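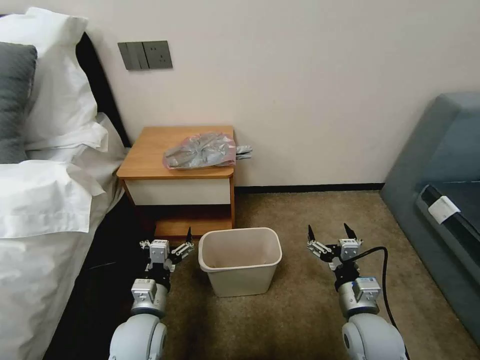
Bedroom carpet and wastebasket

About Plorkitz

We hire out baby and toddler kit to families on the move. Travel cots, high chairs, bed guards, buggies, a few bath seats. You book, we drop it off where you're staying, we pick it up when you go home. That's the job.

How it started

Two families, one holiday, one car that wouldn't shut. Fongchan Klinhom had twins under two and had packed both cots, both chairs, the steriliser, the lot. No room for the actual clothes. Boonsong Thaweesak was following behind with a buggy on his passenger seat. By the second night they'd decided somebody ought to be renting this stuff out, and by August they were, from Fongchan's garage, with 20 items and a borrowed van.

We've got 500 items now and our own unit on the Sallau estate. Still the same two in charge. The twins are at school and have opinions about the logo.

What we're like

Small. Quick on the phone, slower on email (sorry, we are trying). Parents, nearly all of us, so if you ring at 7am with a baby yelling in the background you won't be the first that day.

Everything gets stripped and washed between bookings. Straps checked, catches checked, wheels checked. Anything with a crack goes in the skip, we don't patch. Mattresses come with a fresh cover and a spare, becuase one is never enough.

We deliver to hotels, cottages, campsites and grandparents. Grandparents are our biggest group by far - they have us back every school holiday.

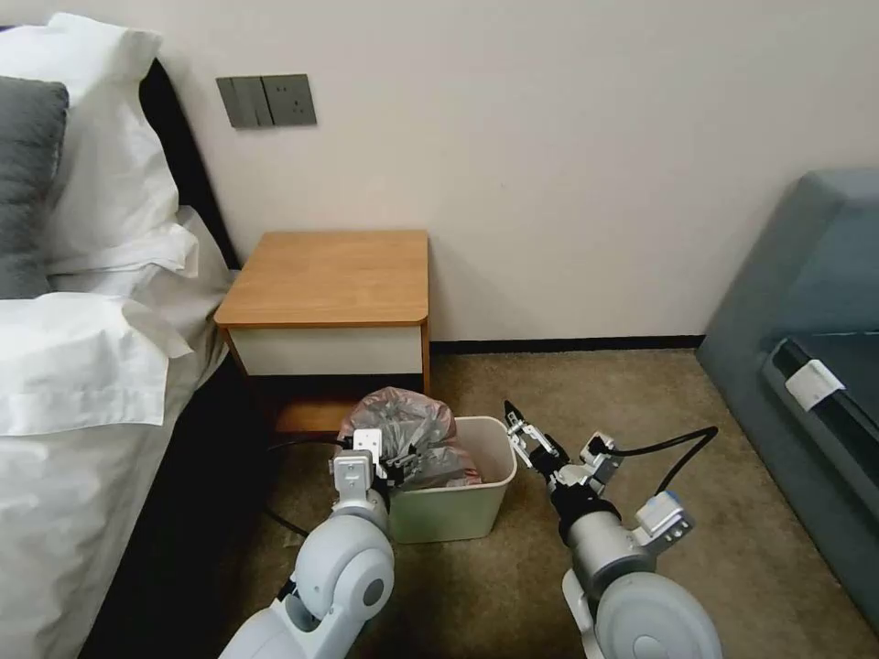

Where we deliver

Skirik and all the villages on the coast road. Farías too, but give us an extra day for that. Further out, ask. We'll say yes if there's a van going that way.

Prices and bits

Cots and chairs are by the night or by the week. Refundable deposit of £100 on double buggies, nothing on anything else. Cancel up to the day before and you get the lot back.

Last year 97 families booked with us for a second time or more. Very pleased with that. Thankyou, if you're one of them.

Get in touch

Phone's best, 7am to 6pm. Leave a message if we're out on the vans - one of us will ring back the same evening, usually once ours are in bed.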